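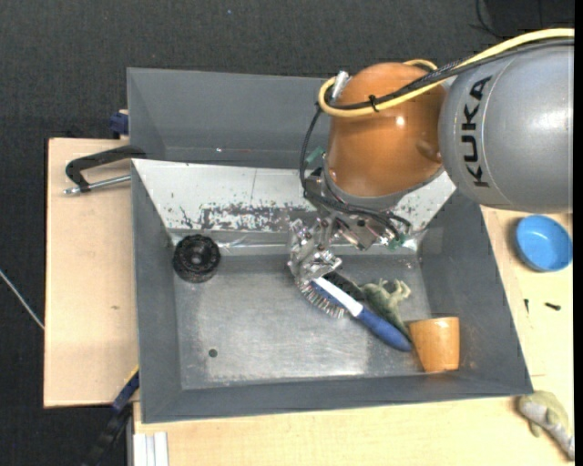
Talier opens up its cell maintenance routine, clamps, cables and all

Hirkach, August — I'm Cornel Roman, and I look after the bin-picking cell here at Talier. Our press people usually write these, but this time they've let me have a go, as what we're releasing is my own maintenance routine. It's free to download from today, and you're welcome to scribble all over it!

The cell is a KUKA arm working over a big grey metal bin, and what goes in the bin is deliberately a mixed bag. A wire brush with a blue handle, a green plush toy, an orange-tan cup, a ridged black thing like a wheel. They're awkward in different ways — bristles especially — and a gripper that's slightly out of line will show it on a wire brush long before it shows it on a nice square box.

The routine starts with the bin and leaves the robot till later, which surprises people. Ours sits on light wooden boards with clamps on its side, and I go over every clamp by hand on a Tuesday before the arm is powered up. If the bin has crept even a little, every pick point we've taught is wrong by the same amount, and you can lose a whole morning blaming the gripper for it (I have).

Next come the cables. The yellow one loops tightly over the orange joint housing with the black ones running alongside, and a cable tie holds the lot together on the front. I look at that tie, I look at the bend, and then I jog the wrist slowly to both ends of its travel and watch for anything pulling. If a cable goes taut, the tie comes off and we start again with more slack. The green connector pieces down by the wrist get a gentle push with a thumb. Please don't use pliers!

Then it's the gripper screws, a wipe of the fingers, and a test run of 209 picks at low speed. We log the misses by object and compare them with last week's sheet. Over the past stretch we've logged 1,924 test picks this way, and the sheets are in the download too, coffee rings included.

My colleague Hipólito Paredes wrote the section on re-teaching the bin corners after a knock. "I wanted it short enough to read standing up," he tells me, and it's a single page, so he's managed it.

Our partners at Valdebenito have been trying the routine on their own cell in Plekavness, and their notes on cable slack have gone into this version. A second part on swapping gripper fingers is on its way once I've finished the drawings.

The full routine, log sheets and Hipólito's page are on the Talier website under Downloads. For questions or a visit to the cell, ask for Cornel at the Hirkach office — mornings are best.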